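Informe de avance del proyecto Jukby
Acompañamiento a familias y centros sobre redes sociales y bienestar adolescente
Para: Fundación Pesonen, a la atención de Ysaline Gautier
De: Yayra Frimpong, coordinación, asociación Deltico
07/05/2022

Estimada Ysaline:

Antes de entrar en materia quería darte las gracias por la paciencia con las dos facturas que llegaron tarde y por la llamada del otro día, que nos ayudó mucho a ordenar las ideas. Ya sabes que me alargo cuando escribo, así que te pido un poco de indulgencia; he intentado dejar lo importante al principio de cada apartado.

Desde el informe de diciembre hemos trabajado con 136 alumnos de segundo y tercero de secundaria, repartidos en 11 grupos. Son talleres de hora y media, con el tutor presente, en los que se habla de las notificaciones, de las cuentas privadas que no lo son tanto, de lo que pasa cuando alguien reenvía una captura y, sobre todo, del sueño. Este último tema no estaba en el programa original. Lo pidieron los propios chicos en la primera sesión y nos pareció que sería una torpeza seguir con el guion como si no lo hubieran dicho.

Los cuestionarios iniciales están recogidos y pasados a la base de datos. Los finales van más lentos: faltan dos grupos, que tenían exámenes en las fechas previstas y harán la sesión de cierre más adelante. Prefiero no adelantarte conclusiones con los datos a medias, aunque sí te puedo contar que muchos tutores nos hablan de conversaciones en clase que antes no se daban.
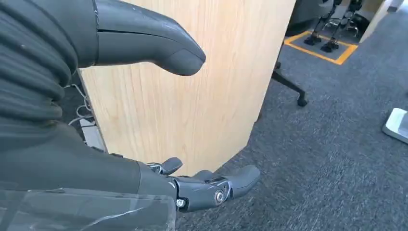

La parte de familias nos ha costado bastante más. Las reuniones de tarde tuvieron poca asistencia, y las madres y padres que vinieron eran casi siempre los que ya estaban muy encima del asunto. Probamos entonces a mandar un boletín breve, con una sola propuesta para hacer en casa cada vez (cenar con los móviles en otra habitación, revisar juntos los permisos de una aplicación, cosas así), y las respuestas que nos llegan son cariñosas y muy francas. Una madre nos escribió que la que peor llevaba lo de la cena era ella.

Sobre la guía para denunciar contenidos y bloquear cuentas, el texto está terminado y Fisik nos ha entregado la primera maqueta. Es bonita, pero la letra de los recuadros queda pequeña y se la hemos devuelto con correcciones. También habrá que rehacer el capítulo de ajustes de privacidad, porque varios menús han cambiado de sitio desde que lo redactamos y me temo que volverán a cambiar. Nuestra idea es publicar esas páginas aparte, en la web, para poder actualizarlas sin tocar el resto.

En cuanto al presupuesto, los gastos de formación van según lo previsto y en desplazamientos hemos gastado menos. Nos gustaría pedirte permiso para pasar ese sobrante a la traducción de la guía, que varias familias nos han solicitado. Te adjunto el cuadro con el detalle por partidas.

Quedan pendientes las sesiones de cierre, la segunda maqueta y la reunión con los orientadores, para la que todavía buscamos fecha. Si te apetece venir a alguno de los talleres que faltan, dímelo con unos días de margen y aviso al centro; a los chicos les gusta que venga gente de fuera.

Un abrazo grande, también para el resto del equipo,
Yayra Frimpong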